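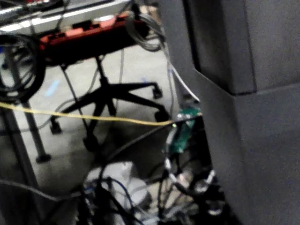

Open Day

Ten minutes to doors and the Grurneo arm wouldn't wake up.

"Try it again," I said.

The kid from Datov tried it again. Error 404. Who gives a robot error 404? He laughed, then stopped laughing, because I hadn't.

There were people in the hall already. I could hear them. Coats, strollers, somebody's grandfather asking where the bathroom was. Nearly 2,000 tickets, the front desk said, and every one of them printed with the same promise. See the arm pour your coffee! My idea. Back in June it sounded cute.

I got down on the floor. Good pants, didn't care. Cables everywhere down there, black ones, gray ones, one yellow pulled tight like a clothesline. Followed the yellow with my finger till I hit the little green board. Light on. So it had power. So what was it sulking about?

"Maybe it's nervous," said the kid.

"It's a arm."

"I'm just saying."

I'd been at Carrillo eleven years before this. Ovens, conveyor belts, stuff that ran or didn't. My mother came to the open day there once, stood in front of the big mixer in her church shoes and said, very nice, and which part is you? I never had a answer for her. I pointed at a valve.

A bang on the door. "Two minutes!"

"Read me the serial," I said.

"1,175."

"And what's it say on the screen?"

Quiet. Then typing, fast. Then more quiet, the bad kind.

"It's looking for the other one," he said. "The one we sent back to Arnach."

All morning calling out to a machine in a crate on a truck somewhere. I lay there with my cheek by the chair wheels and felt — I don't know. Sorry for it, a little.

He changed the number. Over my head something clicked, then hummed, and the arm came up slow and turned toward teh door just as they opened it.

A girl in a yellow raincoat was first in. She waved at it.

"Which part is you?" I heard myself say, to nobody, and went to fill the coffee pot.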